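Stories > Short Fiction > The Meter Basket

Dad's meters came to me on a Monday, two days after Christmas, and I was so happy I forgot to eat lunch. I'd wanted them since I was seven! He used to let me hold the red probe while he muttered at the guts of somebody's radio, and I thought there was no better job in all of Lundau.

I carried the lot inside and set it down on the slate by the red wall, then sat on the floor beside it like a kid with a new puppy. Yellow one, orange ones, the clamp with its lovely fat dial, and red leads through everything, a whole plateful of spaghetti. I couldn't wait to start untangling.

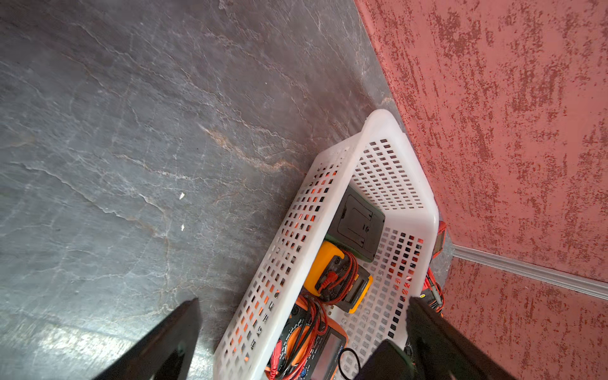
Kobina Opoku rang in the middle of it and told me to leave the clamp meter till last, it was the best of them and I'd only get distracted and never finish the leads.

He was right, too. I had the clamp out before we'd hung up. I closed its jaws and opened them again, just for the click, and turned the dial through every stop, 20, 300, 3000, whatever they meant. I'd have to learn all that. Wonderful!

By January I meant to have the old Bikier radio talking again. I picked up the end of a red lead and followed it down with my fingers, under the yellow meter, around something, back up, and there was Dad's knot in it, the one he always swore he'd get to.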